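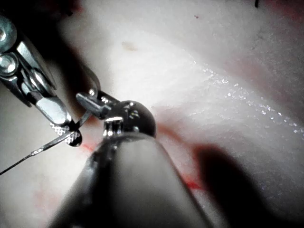 Materials & Supplies > Thread and Cord

Thread memory on spooled monofilament

Sándor Bíró
Thursday, November 25, 2021
I store 3-0 nylon on 100 m spools from Raler. After a few months the line keeps the curl of the core and the first throw of a knot opens before I can seat the second. Soaking in warm water for 3 minutes helps a little. Is there a storage fix, or is this the material?

wendside_k
It's the material. Nylon creeps under constant bend, and a small core makes it worse. Cut working lengths and hang them straight with a light clip.

Roduvum
Disagree in part. Core diameter matters more than time. I moved mine to wide flat cards and the curl is minor. Pull each length firmly between two fingers before use — slowly, or you neck the line. 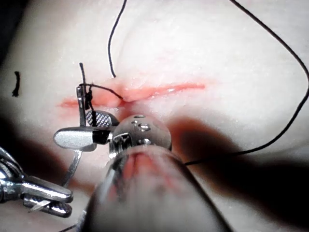

Were
Pulling only hides it. The set comes back once the tension is off. If knot security is the problem, start with a double throw and stop fighting the curl. Braided silk has far less memory, at the cost of more drag.

Roduvum
It comes back over hours. A knot takes seconds.

Sándor Bíró
Silk is out, I need the low drag. I'll card half the spool, hang the other half and compare in December.

wendside_k
Keep both halves at the same humidity or the comparison is worthless. Nylon takes up water.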